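About > Who we are > The practice kitchen

About Preswood

Preswood is a small home skills school. We teach people how to run a kitchen and keep it in order -- cooking a bit, cleaning a lot, putting things away where the next person can find them. Mostly adults, some teens, a few folks who have just moved into their first place and own one fork.

We started in January with a rented room on Bronberg Street and a folding table. Two classes a week. Then the waiting list got silly and we moved to the current place, 1071 Tomport Road, upstairs, buzzer on the left. Parking round back. Don't park at the tire shop, they will tow you.

What we do

Short courses, hands on. No lectures, hardly any handouts. Groups are 8 at most so everybody gets counter space. A session runs 60 minutes, plus however long the dishes take (the dishes are part of it).

Things we cover:
Clearing a counter and keeping it clear
Drawers -- what goes in them, what has no business in them
Jars, bags, dry goods, labels
Fruit and veg, where to keep it so it gets eaten
Basic weekday cooking
The fridge. Two sessions, it needs two

People come in thinking they need more cupboards. Usually they need to take everything out and look at it. So thats the first exercise: out on the counter, all of it, then sort. Eat it, wash it, put it away, toss it. Four piles. After that we talk about who uses what and how often. Bowls near the stove or near the table? We've had arguments. Good ones.

The kitchen

The practice kitchen is the part visitors ask about. We wanted it to feel like a house, so there's an island in the middle instead of rows of stations, with drawers you can get at while you work. Dark glossy top. Shows every crumb and every fingerprint -- handy for teaching wiping down, a pain the rest of the time. Damp cloth first, then a dry one. Dry one matters more.

Beginners start small on the island. A handful of everyday things, nothing sharp, nothing that takes skill. Find each one a home, say why, put it there. Takes five minutes or takes half an hour, depends on the group and how much they like to talk.

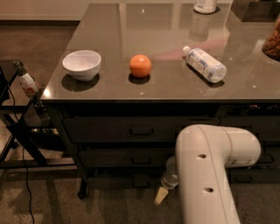

The island at Preswood: bowl, water bottle on its side, something orange, and a jar over on the right.

The Imai course

Our longer program, named for the street our first students mostly came from. Six weeks, same group all the way thru, ends with a shared supper you plan and clean up after. Fills early. Ask about the next one even if the sign-up page says closed, people drop out.

Visiting and getting in touch

Open house most months, drop in, have a coffee, open the drawers if you want. Phone extension is 3389, leave a message and talk slow. We call back between classes so it may be the next day.

Bring an apron if you've got one. We have spares but they're ugly.

Page updated February 25, 2020. Summer schedule still to come.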